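# Wumbei reabre su mesa de calcetines, y esta vez las parejas aparecen

El centro vecinal Wumbei ha vuelto a sacar la mesa grande de pino a la sala de la planta baja y, con ella, una de las citas más queridas del barrio: la mesa de los calcetines sueltos. Durante todo diciembre, quien tenga en casa un calcetín sin compañero puede llevarlo, dejarlo en el cajón de entrada y quedarse un rato a buscar. ¡Y vaya si la gente se queda!

En la primera tarde se formaron 67 pares. El año pasado hicieron falta casi dos semanas para llegar a esa cifra, así que el ambiente a la hora de cerrar era de auténtica fiesta (hubo aplausos, hubo chocolate caliente y hubo quien se marchó con los pies estrenados).

La idea nació en la lavandería Larnix, a dos calles de allí, donde los calcetines olvidados en los tambores iban acabando en una caja junto a la puerta. Cuando la caja se quedó pequeña, Morena Morelli propuso llevarla al centro y vaciarla sobre una mesa, a la vista de todos. De aquel primer volcado salieron 11 pares y un montón de conversaciones entre vecinos que hasta entonces solo se saludaban en el portal.

El sistema es sencillo y funciona de maravilla. Los calcetines se lavan antes de llegar a la mesa y se extienden en grupos pequeños, los estampados por un lado y los lisos por otro. Los de dibujo vuelan: rombos, lunares, rayas, cualquier cosa que se reconozca desde lejos encuentra pareja en minutos. Los claros son otra historia. Un blanco con un punto de verde menta puede pasar varias tardes junto a blancos que parecen iguales hasta que alguien los acerca a la ventana, y por eso este año se ha colocado una lámpara de luz fría en la esquina.

«Con los azul marino me rindo siempre, y luego viene mi hija y los casa en dos segundos», cuenta Ekow Mahama, que ya ha recuperado tres de los suyos.

Los pares completos que nadie reclama pasan al ropero de Vevosow, que los reparte por la comarca. La temporada pasada fueron 2612, contando los que llegaron de otros barrios, y en el ropero todavía se habla de la semana en que las bolsas no cabían por la puerta. Los que siguen solos al final del mes tampoco se tiran: el taller de títeres de los más pequeños los espera con botones y lana.

La mesa abre de cuatro a 7 de la tarde y no hace falta apuntarse. Se pide únicamente que los calcetines lleguen limpios y sin nudos, y que los pares ya formados se dejen juntos, pero sin enrollar, para que se pueda comprobar el talón y el puño antes de darlos por buenos. Para el cierre se prepara una sesión especial dedicada a los lunares, que este año han llegado en cantidades asombrosas y en casi todos los colores.
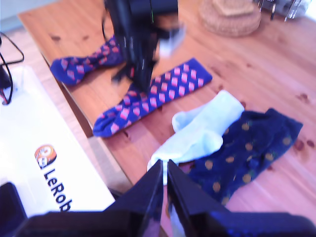
Decha Phuthong pide que el año que viene haya también un rato por la mañana, porque a las cuatro sale del trabajo con el tiempo justo, y que se haga lo mismo con los guantes: en su casa quedan siete, todos de la mano izquierda.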